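Bedding drive moves to the Makris Street hall

The winter bedding drive opens again this week, and there are a few changes from last year that regular donors should know about before they load the car.

The drop-off point has moved. The old storeroom behind the Pritville library is being rewired and will not be open to the public until spring. Donations now go to the side door of the hall on Makris Street, between 9 in the morning and 2 in the afternoon. The front door stays locked during the day. Ring the bell and wait, as it can take a minute for someone to come down the stairs.

Last winter the drive gave out 80 sets of bedding, mostly to families moving into the Bareo apartments. A set is one blanket, one pair of sheets and two pillowcases. We ran short of twin-size sheets by the middle of January and had to buy the last few at full price. Blankets were never a problem. If you are choosing between the two, please bring sheets.

Kekeli Odoi is running the sorting table this year. She asks that everything be washed and folded before it comes in, with the size written on a scrap of paper and pinned or taped to the fold. Unmarked sheets have to be opened out and measured, and in October, when we cleared the leftover stock, that took most of an afternoon.

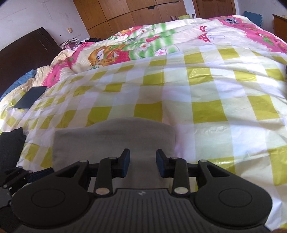 A checkered blanket in yellow-green and white.

We can take blankets, quilts, sheets, pillowcases and mattress covers in any color or pattern. Small repairs are fine. Leobardo Zepeda has a sewing machine at the hall and will fix a loose hem or a split seam, but he can't do much with a torn quilt once the filling has started to come out. We can't take used pillows, electric blankets or sleeping bags. The animal shelter on Dekton Road will take old towels and anything too worn for a bed, and we will pass those along if they come to us by mistake.

Gerrit Hendricks is picking up from people who don't drive. His van covers the town and the farms along the river road as far as the grain elevator. Leave your name and address at the library desk and he will call to set a time. He would like bags kept to a weight one person can lift.

Families who need bedding should speak to Abena Kpodo at the hall. There is no form to fill out, and you don't need a letter from anyone. Cribs and toddler beds take a different sheet, so tell her the ages of any small children when you ask.

The drive stays open for 13 days. Anything that arrives after that will be kept for the spring round, provided there is still room on the shelves.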